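Note to anyone pulling this dataset: read the "Known quirks" bit before you train on it. I mean it!

# stokari-cpu-teleop

Hi, I'm Torunn Kristiansen, and I put this together with Tudur Voyle at Flosmont. It's a set of remote-controlled demos where a person steers the arm through handling a processor at an open Dell workstation board. We wanted something fiddlier than blocks and cups, and boy did we get it.
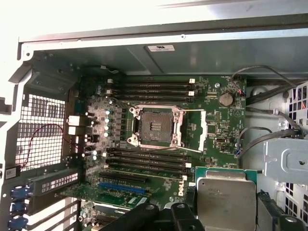
*Wrist view: processor in the fingers, socket open, no memory installed.*

## How we recorded

Two operators took turns, six sessions each. Tudur drives slowly and pauses a lot - I rush, and you can tell my episodes from his by the joint speeds alone. We didn't smooth either of us out. If you want one style only, filter on `operator`.
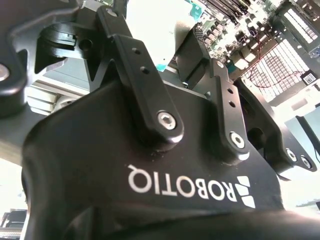
Camera choice matters more than I figured going in. The views that look up past the gripper are great for finger pose, because the linkage arms and their silver hex bolts stay big and easy to pick out. They're lousy for the board, which sits way back in the bright light, so pair them with the other wrist stream if your model needs to find the socket.

## Layout

- `episodes/` - one folder per demo
- `wrist_a/`, `wrist_b/` - color frames, inside each episode
- `actions.csv` - arm pose and gripper opening
- `notes.txt` - whatever the operator typed afterward (mine are grumpy)

## Known quirks

Exposure is all over the place. We left auto exposure on, and anything facing the lights blows out to plain white.

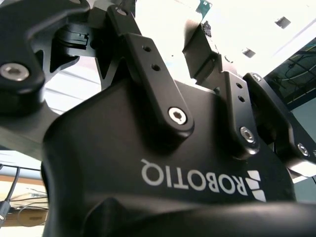 I tried correcting it after the fact and mostly made the dark parts noisy, so the frames are as recorded. The Okonkwo loader has a `clip_highlights` flag that helps a bit. Also, four episodes have a gap in `actions.csv` - they're marked `partial` and the loader skips them by default.

Last edit: 2020-01-31. Bugs go in the tracker, please, with the episode name!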